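Product Data Specialist, Office Furniture Catalog
Zedura Office Supply, Catalog Operations
Full time, on site with two remote days per week

Zedura sells desks, storage units, conference tables and seating to small businesses through its own web store and three reseller feeds. The catalog holds roughly 4,000 active furniture listings. The Product Data Specialist maintains the attribute records behind those listings and reports to the Catalog Operations lead.

Duties

Enter and correct item attributes: dimensions, finish, base material, edge type, load rating, carton count, carton weight, assembly status.
Map manufacturer finish names to the Zedura finish table. Many suppliers use their own name for the same finish, and some use one name for two.
Reconcile supplier price files against live listings each month and flag mismatches to Purchasing.
Retire discontinued part numbers and link replacements where the supplier has named one.
Check samples from the Drorneo and Llorente lines against the spec sheet before a listing goes live. Measurements are taken with a tape and a caliper and recorded to the nearest 1/16 inch.
Answer data questions from resellers within one business day.

Requirements

Two years of work with product data, inventory records or technical documentation.
Spreadsheet skills, including lookups, text functions and basic data validation.
Ability to read a dimensioned drawing and a parts list.
Accurate typing. Applicants who reach the second stage complete a timed exercise of 30 records.
Able to lift 33 pounds when handling samples.

Helpful but not required

Experience with Bullix, the item database used by Catalog Operations. Training is provided in the first month.
Knowledge of wood and wood-based materials, in particular the difference between solid, veneer and laminate as these terms apply to a listing. Errors in the material field are the most common cause of furniture returns at Zedura.
Prior work with freight classes.

Hours and pay

Standard hours are 8:00 a.m. to 4:30 p.m. with a 30-minute unpaid lunch. Overtime is limited to the price file update in December and is paid at time and a half. Pay is hourly and depends on experience. Medical and dental coverage begins after the first full month. Paid leave accrues from the start date.

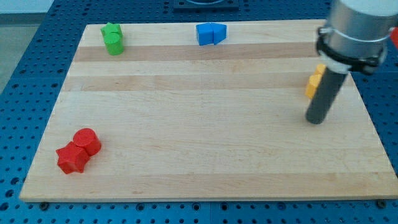 Light maple board with darker bands and colored wooden blocks.

How to apply

Send a resume and a short cover letter through the Careers page of the Zedura web store. Use the job title as the subject. In the letter, state which product categories you have worked with and the approximate size of the catalog. Do not attach work samples that belong to a current or former employer.

Selection has two stages. The first is a phone call with Catalog Operations. The second is an on-site visit of 70 minutes, made up of the timed exercise and an interview. Applicants are told the result by email. The position stays open until filled.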